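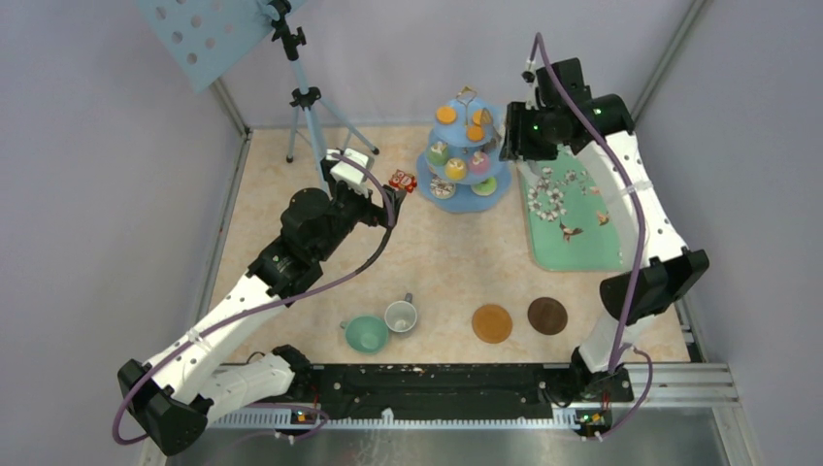

Left gripper closed on a small red item with white markings.

Desthorpe Classic Motorcycle Club
Pre-event machine inspection: checklist and comments
Class: pre-war and early post-war road machines
Machine: Plarkton 500 single, rigid rear frame
Entrant: Iker Lorente
Inspector: Remedios Ibarra
Second signature: Etornam Asamoah

1. Steering head
Result: pass
No play with front wheel raised. Slight notch at straight ahead. Races to be replaced over the winter.

2. Girder fork spindles and links
Result: pass with comment
Lower rear spindle has side play at the limit. All four grease nipples take grease. Adjust and lock before the machine is ridden.

3. Wheels and spokes
Result: pass
Front rim true. Rear has two slack spokes on the drive side, tightened at inspection. Spindle nuts tight.

4. Tyres
Result: pass
Tread good, no cracking in the sidewalls. Front pressure was low and has been set to 20 psi. Entrant to check again when cold.

5. Brakes
Result: fail, rechecked, pass
Front cable frayed at the lever nipple, almost half the strands gone. New cable fitted by entrant and seen by both inspectors. Rear rod and return spring sound – no comment.

6. Throttle and controls
Result: pass
Twist grip closes on release at full lock both ways. Clutch lever has a ball end as required. Valve lifter works.

7. Fuel system
Result: pass with comment
Tap weeps when shut. Cork to be soaked or replaced. Pipe is new and clipped at both ends. Float bowl does not flood with the tap open.

8. Oil system
Result: pass
Return to tank seen at idle, 1000 rpm by hand-held counter. Drain plug wired. Usual mist from the rocker box, wiped and not dripping after 16 minutes' running.

9. Primary and rear chains
Result: pass with comment
Rear chain has one tight spot. Spring link is the right way round. Lower guard stay is cracked at the bolt hole – weld or replace before the next event.

10. Magneto and cut-out
Result: pass
Cut-out button stops the engine. HT lead is clear of the tank.

11. Number plates and fixings
Result: not checked
Plates not yet issued. Itziar Garrido to check at the start.

Outstanding before start: items 2, 7 and 11.
Outstanding before next event: item 9.
Machine may be moved to the paddock under its own power once item 2 is signed.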